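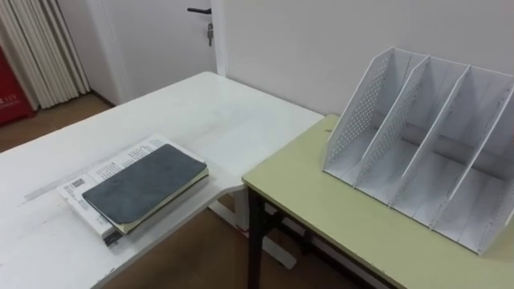

Slide 1: Shared tables

Good morning. I look after the worktables and supplies at Wasport. I have ten minutes on shared tables and what people leave on them, then Jessie Moffat has the floor plan.

The slide is one corner of a shared table. White table, green table next to it, a notebook on top of a booklet, a white file organizer. Leave it up while people sit down.

Slide 2: What we had before

Everyone used to have a desk with drawers. When we moved into the Otetti building in April we went to shared tables and the drawers went away. There are 378 people on the access list and almost 3,000 paper files that still have to be handled by hand. Papers ended up in stacks at the end of each table and stayed there.

Pause. Ask who has lost a notebook since the move.

Slide 3: The organizers

We bought upright ones with open compartments. Flat trays fill from the bottom and the oldest sheet never comes out. With an upright one you can read the tabs from your chair.

One organizer per pair of tables. Left compartment for incoming, middle for work in progress, right for anything going back to the file room. Gordon Turcotte's team does it the other way around and that is fine, as long as it is labeled.

Slide 4: Notebooks and booklets

Personal notebooks do not go in the organizer. Name inside the front cover, please. Reference booklets can stay on the table during the day and go back on the shelf by 7.

If a booklet and a notebook are stacked together, leave them together. Margareta Furtună got her notes back that way.

Slide 5: Cleaning

White tops show scuffs. Damp cloth first, then the mild cleaner from the supply closet. No scouring pads. If a gray mark stays after 2 tries, send me the table number.

Push the tables back together when you finish. Cups go over when there is a gap.

Slide 6: Questions

Someone will ask about lockers. Isabelle Campbell has the quote and will answer by email. Hand over to Jessie.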